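Cleaning up two grubby keyboards and a white desk top

Forum > Home and Workspace > Cleaning and Repairs
Thread started by clirncombe_kate
9 replies

clirncombe_kate
Posted 7.42 pm

I've taken over the back room from my sister and with it a white desk and two wireless keyboards, a big one and a smaller one. Both are white with pale pink keys. They have been sitting out for a long time and there is dark grey dirt along the top of each, above the keys. The keys themselves don't look too bad.
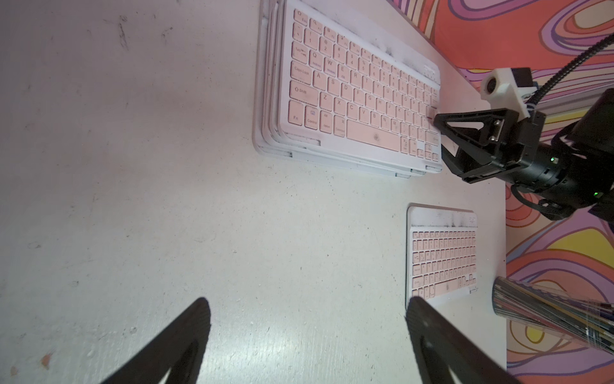

I would like to keep both. The big one is going on the desk for work and the small one would do for the tablet. I've had a go with a dry cloth and it moves the dirt about but doesn't lift it. What do people use on white plastic that won't turn it yellow or take the lettering off?

The desk needs doing as well. It has grey scuffs all over, a patch of thin dark scratches up in one corner and a small orangey brown stain near the edge. I don't mind a few marks but I'd like the worst off before I set everything up in December.

Titwood_Tom
Posted 7.58 pm

Batteries out or switch off first. Then isopropyl alcohol on a cloth, never poured or sprayed straight on. Cotton buds for the gaps. I do ours at work this way and the lettering has stayed on, but try one key you don't use much before doing the lot.

For the desk, washing up liquid in warm water, then a melamine sponge on the scuffs.

pellwright
Posted 8.10 pm

I'd be careful with the melamine sponge. It is a very fine abrasive. On a matt top it leaves shiny patches and on a shiny top it leaves dull ones. I ruined a bedside table with one. Bicarbonate of soda paste is gentler and costs next to nothing.

Titwood_Tom
Posted 8.16 pm

Bicarb is an abrasive too. A light rub with a damp sponge is fine if you don't lean on it. I have done the same kitchen worktop for 4 years.

pellwright
Posted 8.21 pm

A kitchen worktop is made to be scrubbed. A cheap desk often isn't. We don't know what hers is made of.

clirncombe_kate
Posted 8.35 pm

I don't know either. There's no label underneath. My sister got it second hand from a man in Cordeiro Road and it came without any paperwork.

Booker Bellamy
Posted 8.49 pm

Start with the mildest thing and see how far you get. Warm soapy water first, dry it, look at it in daylight. A lot of what people call scratches is rubber or metal rubbed off on to the surface and it will come away. If you can feel it with a fingernail it is a real scratch and no cleaner will shift it.

The brown stain could be tea or it could be rust from the bottom of a lamp. Tea will go with bicarb. Rust wants lemon juice left on for a few minutes and then rinsed well.

Does the desk have any edging or joins? Dirt collects there and gets dragged back over the top every time you wipe.

clirncombe_kate
Posted 9.20 pm

Thank you. Yes, there are thin silvery metal strips along the back, and crumbs and dark bits stuck in the seam under one of them. The wall covering is that swirly coral and lilac pattern my sister chose, so I need to keep anything wet away from it.

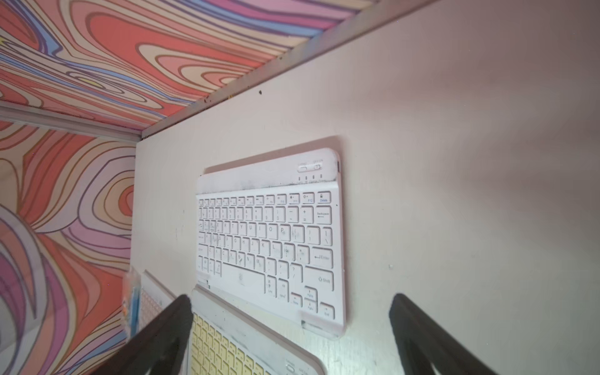 I had been going to run a wet cloth along the strip but I can see that might just push it all further in. Would a hoover with the brush end be enough?

Booker Bellamy
Posted 9.31 pm

Hoover first, then a wooden cocktail stick along the seam, then hoover again. Only use a damp cloth once it's clear, and wring it out hard. Water sitting under a metal trim can swell the board if there's chipboard below. Same goes for the wall. A sheet of card held against the bottom of the pattern will catch any splashes.

aner_lane
Posted 9.44 pm

On the keyboards, has anyone said to take the keys off? I took mine off a few years ago and washed them in a bowl. Came up like new.

Titwood_Tom
Posted 9.50 pm

Wouldn't do that on a slim one. The clips under flat keys are thin and they snap. I broke two on mine and could only get a full set, up to 9 pounds with postage, for one key I needed and one I hardly use.

aner_lane
Posted 9.57 pm

Fair enough, mine was an old chunky one. Take a photo of the layout before you start if you do try it.

pellwright
Posted 10.03 pm

Leave the keys on. The dirt she describes is on the border at the top anyway. A soft toothbrush, barely damp with the alcohol, working away from the keys so it doesn't run down between them. Wipe with a clean bit of cloth each time or you spread it.

clirncombe_kate
Posted 10.15 pm

Keys are staying on then. I'll do the small keyboard first, as I'd miss it less if it goes wrong. For the desk it'll be hoover, soapy water and bicarb on the stain, and I'll leave the sponge in the cupboard for now. Sorry Tom.

Titwood_Tom
Posted 10.18 pm

No offence taken. Try it on the underside one day and see.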